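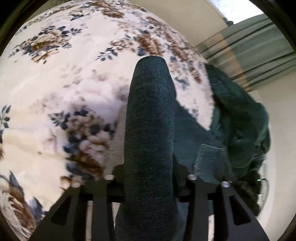

Engebretsen replied first, saying green dye on a pale blanket is always the wash temperature and the ticket could probably be closed. I left it open. I don't think it is the temperature.

Ticket 429 - colour transfer, dark green garment onto floral blanket
Opened 11 September 2024
Status: open

What was reported
Faint green smudging on the cream parts of the blanket, worst where the garment had been lying on it. The brown flowers and the navy leaves are no use for judging this, as anything could hide in them. Check the plain background only.

What the label claims
Weradine sell the garment as "colour-locked". I have asked twice what that means and got the same paragraph back both times. Wash at up to 40, dark colours separately, first wash alone. If the colour is locked I would like to know why the first wash has to be alone.

Tried so far

1. Cool wash, garment only, 800 spin. Water came out greenish. Engebretsen says a bit of loose dye is normal. Fine, but then it isn't locked.

2. Same again with a colour catcher sheet. Sheet came out pale green. The packet says this proves the sheet works. It would say that.

3. Dry rub with a white cotton hankie, outside of the cloth, by the pocket seam. Slight mark after a minute or so of hard rubbing.

4. Damp rub, same spot. Clear green mark straight away. This is the one I would pay attention to. The wash has nothing to do with it if a damp hankie can lift the dye on its own.

5. Blanket smudge treated with Fomov stain bar and cold water. Lighter, still there. The forum advice was to leave it on overnight, so I did, and I can't say I see any difference between the hour and the night.

Not tried
White vinegar. Salt. Both come up every time, usually from people who got it from each other. Modern dyes are meant to be fixed already and I have seen no decent test showing a cup of vinegar does anything to them. Will do it if somebody insists, on the garment only, not near the blanket.

Reply from Studa laundry desk
They suggest the blanket is the source, "as darker print colours can migrate". The print is brown and navy. The smudge is green. I have sent the hankie back with a note and linked ticket 773, which has the same complaint from January and was closed as "customer advised".

For now
Garment kept off the bed and dried on its own rail. Blanket not to go in the tumble dryer until the mark is out - heat may set it, and that bit of advice I do believe.

Next: repeat the damp rub after two more washes. If the hankie still comes up green I want a refund code, not another care leaflet.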